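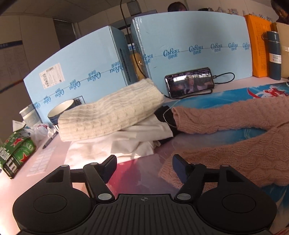 Slide 4. Knitwear waiting on the desk: pink cable knit, cream knit, a few other pieces.

Notes for slide 4 onward

Start with the question from the last talk: why sort on a desk when there is a bed? My answer is height. I fold better standing up, and a bed is too low for my back. Pause for the people who disagree.

Point to the pink sweater. Sleeves like that one are where most folding goes wrong. Lay the body flat, bring each sleeve straight across, then fold it down along the side. Bottom hem up last. With cable knit, stop at thirds. A fourth fold makes a lump and the pile leans.

The cream one is already in a thick rectangle. Leave it at that. Heavy knits go on a shelf, never on a hanger, and they go at the bottom of the stack.

Mention the dark piece tucked in with the light ones. Pull darks out first and start a second pile. Check for earphones and cables before you lift anything.

Timing: 8 minutes for this part. If we are running late, skip the hanger story.

Slide 5. Numbers from the Widutach workshop. We went through 80 sweaters, about 15 of them needed mending before they could be put away. Ask who mends their own. Bent Mikkelsen has the sample darning cards and will pass them down the rows.

Slide 6. Storage boxes. Show the Vaketti one open, then closed. Lid off for wool if the closet is damp. Cedar blocks, replaced in December.

Questions. Doors close at 830, so keep answers short.

Contact: Bent Mikkelsen, Danidus | Copyright Danidus | Back to top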